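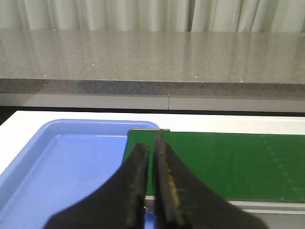
To: the Skolik users list
Subject: Re: [skolik-users] wrist camera only, does it hold up?

Hi all,

Short answer to the question quoted at the bottom: yes, much better than I expected, and I'm pretty excited about it!

We spent most of November on the belt-to-tray task at our Prultow bench (green conveyor, blue tray butted up against the end of it, two-finger gripper). The old Mirken policy used an overhead camera plus the wrist one. For the new runs we dropped the overhead view completely and trained on 600 demos, wrist view only. Same network, same learning rate, same everything else.

Over 200 test picks, the wrist-only policy failed on 46. The two-camera one failed on nearly twice as many, which I did not believe, so I reran it with a fresh seed and got the same picture.

My best guess is that the overhead view was teaching the policy the room. From the wrist, the fingertips are always in the same spot in the image, so "how far is the tip from the belt" turns into a very local question. The tray edge helps a lot too. When I mask out the place where blue meets green, the drops get sloppy straight away, and masking the counter and curtain at the back barely changes anything. That was my favourite result of the whole month.

Things I'd watch for:

- Don't crop the fingers out. I tried it to save pixels and grasping fell apart.
- The metal rail along the belt throws a sheen under bright lights. A bit of random brightness in training fixed most of that for us.
- If the part is completely out of view at the start, wrist-only has no idea where to go. We begin every run from a fixed pose over the tray and belt join, so I can't say how it behaves from anywhere else.

I haven't tried it with the Maksymiv grasp loss yet. If anyone has that working on a moving belt, please shout, I'd love to compare. Configs are in the usual folder under wrist_only, and the masking script is in there too (it's ugly, sorry).

Cheers from the Prultow bench

Earlier on the list, someone wrote:

> We've got one camera on the wrist and no good
> place to mount a second. Has anyone trained a
> conveyor pick with just the wrist view? We have
> 600 demos recorded and I'd rather not start over
> if it's a dead end. Also curious whether the
> background matters much, ours changes a fair bit.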